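Plitard home demonstration

The Plitard home demonstration is a recurring public presentation of hand-held gripper tools used to record manipulation data in private homes. It is organized by Eyvindsson, a maker of robot end effectors, and takes place each December in a furnished living room, with visitors admitted in groups of 9. The format was devised by Þórarinn Mogensen, who had earlier run open days at the company's test shop.

Background

Eyvindsson first showed its grippers on a steel bench under fixed lighting. Mogensen argued that the bench told visitors little about how the tool handled in a lived-in room, and the event moved to a domestic setting the following year. The bench was kept for calibration only. Early sessions used the Bremska gripper, which was replaced by the Drunura model after two seasons.

Equipment

The tool is a two-finger parallel design carried by the operator. Each finger pivots on a metal pin and ends in a blue rubber pad. Finger position and video are stored together, and a single recording may hold up to 512 grasps. The same finger geometry is fitted to the company's robot arm, so that recorded motions can be replayed without rescaling.

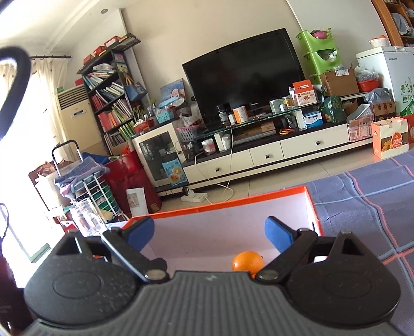 Gripper open over an orange in a cardboard box, Plitard home demonstration.

Procedure

A session lasts 100 minutes and opens with a short safety talk. The presenter then works through the fruit task, in which produce is picked from an open box. Round fruit is preferred for the first grasps – it offers the pads a similar contact surface from most directions. Grip is applied slowly and held before any lift.

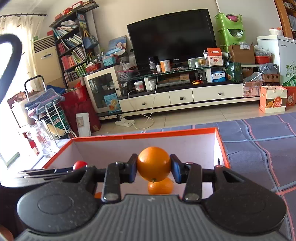 Visitors may then operate the tool themselves. Each is allowed 11 attempts, and failed grasps are kept in the record along with the successful ones. The presenter does not correct the visitor's hand position during an attempt, but may comment afterward.

The second part of the session deals with clear objects. A glass mug with a looped handle is stood on a plaid cloth with a little water in it. Glass is treated as a separate category in the Eyvindsson task list, as the pattern of a cloth seen through it is distorted and the outline of the object can be hard for vision software to separate from the background. The approach is begun with the fingers wide apart.

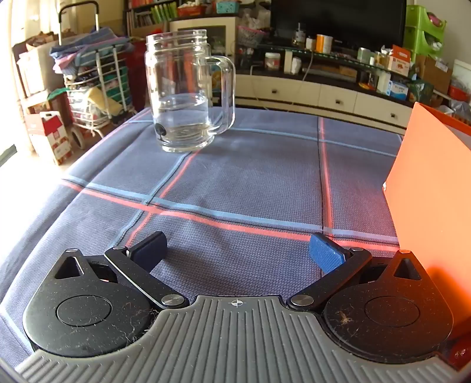

Reception

Attendance has been limited by the size of the room, and a proposal to move to a larger hall was turned down by Mogensen. Visitors from robotics firms have criticized the lack of a fixed scoring method – results from one season cannot be compared directly with those of the next. A written scoring sheet was added later, covering the fruit task only.

See also

Drunura gripper
Bremska gripper
Eyvindsson task list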